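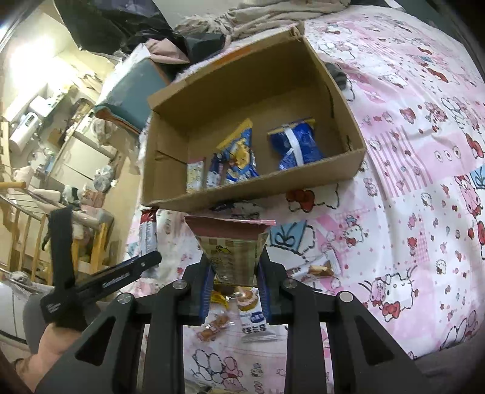 Home | Opinion | Work & Money | Letters | Puzzles | Subscribe

The patience of the packer

By Ghazala Qureshi

My mother taught me to pack a school lunch by standing behind me and sighing. It was an effective method. By grade four I knew that the banana goes in last, that a juice box is a weapon, and that a certain kind of sigh meant the sandwich was now a different shape.

I thought of her often this March, when I took a part-time contract with Vistby, which pays people to show robots how to put things in boxes. You strap a gripper to your hand, a black contraption with two padded blue fingers, and you pick up a snack and put it in a carton. Then you do it again. My quota was 100 packings a shift, and by the end of the first one I had developed a sigh of my own.

People assume the hard part is the technology. The gripper took me ten minutes to learn. What took longer was finding out how much of my own skill I had been leaning on without ever being introduced to it. A bar in a wrapper is simple enough. A triangular packet that narrows to a point has opinions. Pinch it at the point and it pivots, so you go in lower, or slower, or from the side, and if anyone asks which, you have to say it depends. "It depends" was not a field on the Vistby form.

The form did have a box for mistakes. We were told to leave it blank and delete the bad attempts, so that the robot would learn only from the good ones. I think this is daft, and I would like to say so in a newspaper.

Consider what gets thrown out. The packet slips, the hand stops, the fingers open wider, the wrist turns a bit, the second try goes in. Any child watching would learn more from that than from 13 perfect lifts in a row. Delete it and you have raised a machine that has never seen anyone drop a thing, and then you send it to work in a world made largely of dropped things.

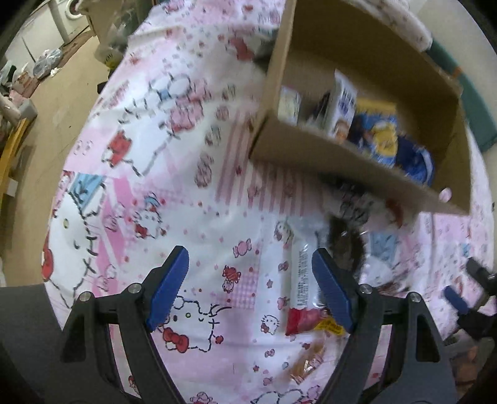 Kamrul Sivakumar disagrees with me, at length and usually while I am eating. His position is that a robot copies whatever you give it, fumbles included, and that if I hand it 700 fumbles I will get a very expensive fumbler. Clean examples first, he says, and save the rescues for later, once it knows what it's supposed to be rescuing.

He has a point, and I have told him so, which ruined his lunch. But "later" is a word I have heard before from people with a budget. Later is when we were going to get the better chairs.

My other complaint is about tidiness. The instructions from Gendlow, the client, wanted a bare table and items set out in a row. I don't own a bare table. I have never met a snack that was in a row by choice. If the robot is headed for somebody's home, let it learn on the patterned cloth, with the crinkly clear plastic that catches the light and the stuff piled up behind. It will have to meet our housekeeping sooner or later.

And pay the packers for their judgment, please, and put their names on something. We are paid by the finished box, so the quickest hands earn the most and the robot inherits their hurry. My mother would have had a sigh for that.

COMMENTS (4)

Jolene Ellery
Did this job for a winter. Paying by the box is the whole problem. I got very fast and very sloppy and they gave me a bonus.

Eustaquio Tovar
Kamrul is right. You wouldn't teach someone to drive by starting with the skids.

Sobia Lodhi
Eustaquio, my dad did exactly that, in an empty lot at Pirnuvik, and I'm the only one in the family who has never hit a mailbox.

Jolene Ellery
Banana goes in last, agreed. Where does she stand on grapes?

More in Opinion | Previous | Next | Back to top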